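The Average Return Is Not What You Earned

Most fund reports put one number at the top of the page, and most people stop reading there. The number is usually an annual return, and there are two ways to work it out. One of them tells you how much money you have. The other tells you something else, and it is always the same size or larger.

Start with a simple case. You put $10,000 into a fund. The first year it gains 50 percent, and the second year it loses 50 percent. Add the two returns, divide by 2, and the average is zero. It sounds as if you broke even. You have $7,500. The first year took you to $15,000, and the second took half of that away.

The zero is the arithmetic mean. It's the average everyone learned in school, and the sum was done correctly. The return you lived through is the geometric mean, also called the compound return, and in this case it comes to a loss of 13.4 percent a year. Put $10,000 through two years of that and you land on $7,500, give or take a rounding error.

The gap between them has a name. Traders call it volatility drag, or variance drain. The more a return jumps around, the wider the gap gets.

Sachiko Hamada spent much of her career at Ishida, a small advisory firm, going over the statements new clients brought in from somewhere else. She kept a folder of marketing pages and compared the headline figure on each one with what a dollar left in the fund would have grown to.

"People would tell me they had averaged 9 percent," she says. "I'd look at the balance and the balance said 6. They thought somebody had taken the difference. Fees took a bit of it, usually. The rest was arithmetic."

She still does the calculation by hand when she explains it, on the back of whatever is nearby. She writes down each year as a multiplier, so that a gain of 20 percent becomes 1.20 and a loss of 15 percent becomes 0.85. She multiplies the whole column together, takes the root for the number of years, and subtracts one. A spreadsheet will do it in one cell.
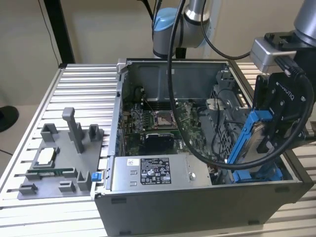 A shortcut gets you close without the roots. Take the arithmetic average and subtract half the variance, where the variance is the standard deviation squared. A fund with an average return of 8 percent and a standard deviation of 10 percent has a variance of 1 percent. Half of that is 0.5, so the compound return should be near 7.5 percent. Double the standard deviation to 20 percent and the variance goes to 4 percent, which puts the compound return near 6. At 30 percent it's near 3.5.

Notice that the drag doesn't grow in a straight line. Twice the volatility costs four times as much. Three times the volatility costs nine times as much. A portfolio can have a higher average return than its neighbor and still finish with less money in it, and over a long stretch this is not rare.

Hamada's favorite illustration is a pair of model portfolios the firm ran for training, named Brasa and Flustdale. Brasa held a handful of volatile growth stocks. Flustdale was a dull mix of large companies and short-term bonds. Both were followed for 39 quarters. Brasa had the higher average quarter, and new hires asked to choose on that figure alone nearly always chose it. Flustdale ended with the larger balance.

"Then I'd show them the worst quarter," she says. "Brasa had one where it lost more than 382 dollars on every thousand. You need a gain of close to 62 percent to get back from that. It had some good quarters afterward, but it didn't have that."

The recovery figures are worth keeping somewhere you can find them. A loss of 10 percent needs a gain of 11.1 percent to get even. A loss of 25 percent needs 33.3. A loss of 50 percent needs 100, and a loss of 75 percent needs 300. The arithmetic mean ignores all of this. It treats a gain and a loss of the same size as if they cancel, and they don't.

Leverage makes it worse. A fund that promises two times the daily move of an index also has two times the daily volatility, and so four times the drag before any costs. If the index falls 10 percent one day and rises 11.1 percent the next, the index is flat. The leveraged fund falls 20 percent and then rises 22.2 percent, and it's down a little more than 2 percent. Nothing went wrong with the fund. It did what the prospectus said it would do, one day at a time. In a choppy market with no direction, an owner can be right about where the index ends up and lose money anyway.

The arithmetic mean does have its uses. If you want the best guess for a single year, with no compounding, it's the right number. Analysts use it as an input when they build models, and there is nothing shady about that. The trouble starts when it gets carried forward. A retirement calculator that takes an arithmetic average of 8 percent and compounds it for 30 years will turn $10,000 into about $100,600. Use the 6 percent compound figure from the more volatile case above and the answer is $57,400.

Taseck, a planning program Hamada used for years, let the user type in either figure and didn't ask which one it was. She taped a note to her monitor that said GEOMETRIC in capital letters and left it up until she retired in January.

When you read a fund report, look for the words "annualized" or "compound." If the page says only "average," find the starting value and the ending value and work it out yourself — the ending value divided by the starting value, raised to the power of one over the number of years, minus one. Check whether dividends were reinvested and whether fees have come out. Then compare your figure with the one in large type at the top.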